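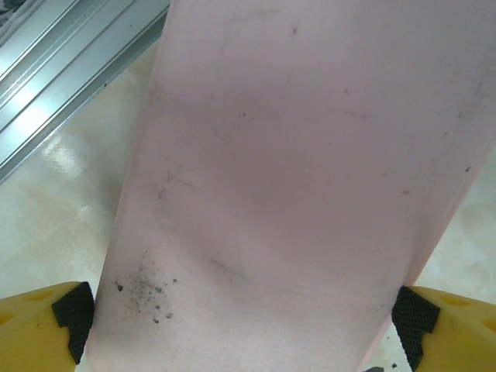
Cleaning Boards, Trays and Other Flat Things: Your Questions

I get the same handful of emails every week, so I finally put them all in one place. I'm Keisha Ostrowski and I run the little kitchenware swap in Mivville (we're at 604 Nakamura Street, up the side steps). Last updated 8th February.

My pale board has gray lines all over it. Is it ruined?

Probably not! Pale colors show everything, and pink is one of the worst for it. A lot of gray lines are just marks left by a pan or a knife rubbing along the surface. Make a thick paste of baking soda and water, rub it in little circles with a damp cloth, leave it for a few minutes and rinse. If you can feel the line with your fingernail, it's a real scratch and it's staying.

What about crumbs and specks?

Get them off dry first. I used to go straight in with a wet sponge and all I did was smear black bits from one end to the other. Tip the board over the trash, give it a tap on the back, then go over it with a soft brush (an old pastry brush is perfect). Wash after that.

Some of the dark dots won't come off. Is it mold?

Could be, could be old food that's worked its way in. Scrub with hot soapy water, rinse really well, then try the paste. If the dots are still there and the board smells musty even when it's clean, I'd stop using it for food. Marcus disagrees with me about this and keeps everything forever, but he also eats cheese I wouldn't touch.

Can I use bleach?

On plastic, yes, if it's plain unscented bleach and you follow the directions on the bottle for kitchen surfaces. Never mix it with vinegar or anything else, please. Open a window. I don't use it on wood at all.

There's a faint line across mine, like a fold. Should I worry?

Bend it very gently and look at the line in good light. Some flexible boards come with a crease so you can fold them and pour your onions into the pan. If yours was never meant to fold, and the line opens up even a tiny bit when you bend it, food will get in there and you won't get it out again. Mine went that way in June and it's now living under a leaky plant pot.

Does the dishwasher help?

Depends on the board! Check the back for a label. Thin ones go on the top rack, well away from the heating element, and standing up straight. I warped 2 of them in one cycle by wedging them behind the big plates, and they've rocked on the counter ever since.

Are the Fultard scrub pads any good?

I like them for baking pans. On a matte board they're too rough for me, so I stick with a nylon brush.

Will you take stained boards at the swap?

Stained yes, cracked no. Wash it and dry it before you bring it in, and I mean dry, the shelf by the door gets damp enough already. We have room for 8 boards at a time. If the slot's full, Marcus Schumacher will put your name on the list and call you when one goes.

Do you sell the Nurnon trays?

No, sorry, I only have the one and it's mine.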